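Cómo etiquetar subtareas en episodios de dos brazos (guía rápida)

Notas para quien entre nuevo al proyecto Candura. Ebuka Ogundipe escribió la versión larga, esto es lo mínimo para empezar hoy.

Antes de nada: abrir Ikitbridge, cargar el episodio, bajar a 8 fps. Con 30 se tarda una eternidad y las etiquetas salen igual.

1. Primero la lista de objetos. Nombre + color, siempre. "Plato" a secas no sirve si hay varios. Si parece que hay piezas apiladas, marcar "posible pila" y seguir, ya se revisa despues.

2. Posición inicial de cada pinza, izquierda y derecha por separado. Anotar el objeto más cercano, no el que uno cree que va a agarrar. 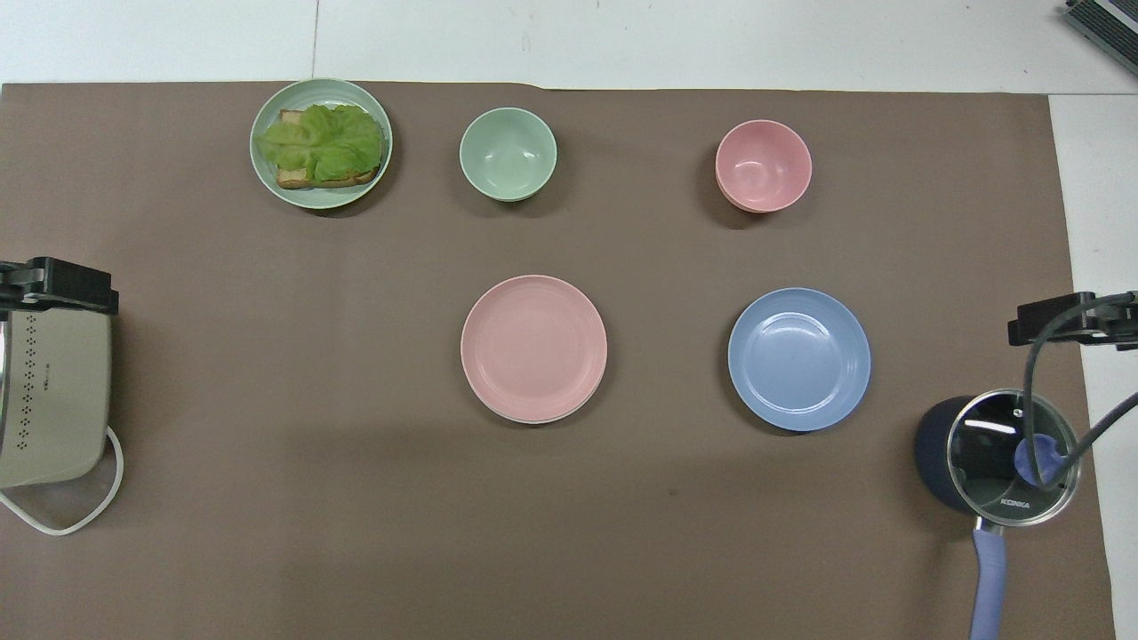
Vista de cabeza. Pinza izquierda junto al aparato beige, derecha sobre la olla con tapa. Sándwich abierto en el plato verde.

3. Cortar subtareas. Corte = cambio de contacto. Pinza que cierra, pinza que suelta. Nada de cortar porque el brazo "duda". Mínimo 6 fotogramas por tramo, si sale menos se une al anterior.

4. Frase por tramo: verbo, objeto, destino. "Mover el bol rosa al plato azul". Sin adverbios porfa.

5. Tapas de vidrio: etiquetar tapa y olla como dos objetos aunque esten juntas. Con una sola etiqueta el modelo empeoraba mucho al levantar la tapa.

Exportar en formato Colent, versión 7. La anterior pierde las etiquetas de la pinza izquierda.

Dudas con los cortes, a Ebere Obi.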